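The school closed its workshop in March, and the real arm, a second-hand machine the students call Rosska, is locked inside it. The robotics club carried on at home with a simulated one.

"We lost the bench but we kept the task," says Shinji Yagi, who teaches electronics and runs the club. The task is to stack one cube on another. Each team gets 400 attempts a night on the school server.
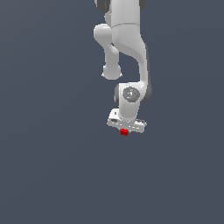 The simulated arm with the red cube at its gripper.

Most of the work goes into the reward, the score the program gets for each move. The first version paid out for getting close to the red cube, and the arm learned to hover. The second paid for lifting and took 620 attempts before it picked anything up.

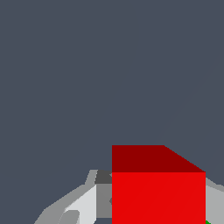
Hyvönen College | Department of Technology | Robotics Club

Teams of four meet by video call and go through the night's runs. Many of the arguments are over views. From beside the fingers it is easy to judge a grip and hard to tell where the green cube has gone, so the students check both cubes before they change any code.

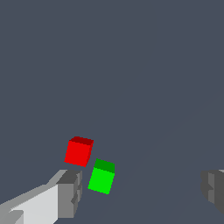
The club had been due to enter the Fullusum schools contest, which has been put off. Yagi has set his own target in its place: 90 clean stacks out of 100, on any team's code. The best so far is well short of that.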